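Clube de Robótica de Dasville
Conselhos de oficina para os participantes
Dezembro de 2021

O presente texto reúne as recomendações práticas que a coordenação do Clube transmite aos alunos no início de cada projeto. Destina-se tanto às equipas que trabalham na oficina como às que montam e ensaiam o equipamento em casa, na mesa da cozinha ou da sala. A redação foi revista por Fadime Erdem e Etenesh Hailu, com base nas dúvidas apresentadas pelas equipas em novembro.

Preparação da superfície de trabalho

A mesa deve ser limpa com um pano de microfibra ligeiramente humedecido e seca de imediato. Não se aplicam ceras nem produtos abrilhantadores: deixam uma película que faz deslizar os objetos pequenos e suja as almofadas dos dedos. Nos tampos polidos ou de vidro, os reflexos das janelas confundem os programas de deteção. Convém correr as cortinas, mudar a orientação da mesa ou estender um pano liso e baço, preso por baixo com molas de escritório.

Manutenção das almofadas das pinças

As almofadas com nervuras acumulam pó e cotão entre os relevos. Recomenda-se uma escova de dentes macia, água morna e uma gota de detergente da loiça, seguindo sempre a direção das nervuras. Depois de enxaguadas, secam ao ar, afastadas de radiadores. O álcool e a acetona estão excluídos, mesmo para retirar restos de cola. Uma tira de fita-cola, pressionada e levantada algumas vezes, resolve a limpeza rápida entre dois ensaios.

Parafusos e peças pequenas

Cada equipa dispõe de uma forma de queques com 6 cavidades, na qual os parafusos são colocados pela ordem de desmontagem. Os parafusos das placas de plástico apertam-se à mão até encontrarem resistência, e mais um quarto de volta. O aparafusador elétrico não é permitido nesta fase. Se um furo ficar moído, a equipa deve comunicá-lo a Leidy Benavides antes de tentar qualquer reparação.

Cabos

Os cabos enrolam-se em voltas largas, sem dobras vivas, e prendem-se com fita de velcro. Os elásticos de cozinha ressequem e acabam por colar ao revestimento.

Objetos para os exercícios de preensão
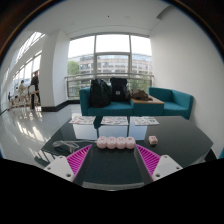 Para os primeiros exercícios, são preferíveis objetos leves, de arestas arredondadas e sem partes quebráveis: esponjas novas, blocos de brincar, caixas de cartão vazias. Os conjuntos de treino Ambaye podem ser requisitados junto de Sylvie Landry por um período de 4 dias e devolvem-se limpos, na caixa de origem. Os alimentos não são admitidos, com exceção de embalagens fechadas e com peso inferior a 100 gramas.

Entre dois ensaios, o objeto regressa sempre à mesma posição. Um pequeno canto de fita de pintor colado na mesa serve de referência e sai sem deixar marcas, desde que seja retirado no próprio dia.

Arrumação e registo

No fim da sessão, as pinças guardam-se abertas, para que as almofadas não fiquem comprimidas. O caderno da equipa deve indicar as peças substituídas e as anomalias observadas. As equipas inscritas na prova Rarnura entregam uma cópia do caderno a Troels Hauksdóttir, juntamente com a ficha de inscrição assinada pelo encarregado de educação.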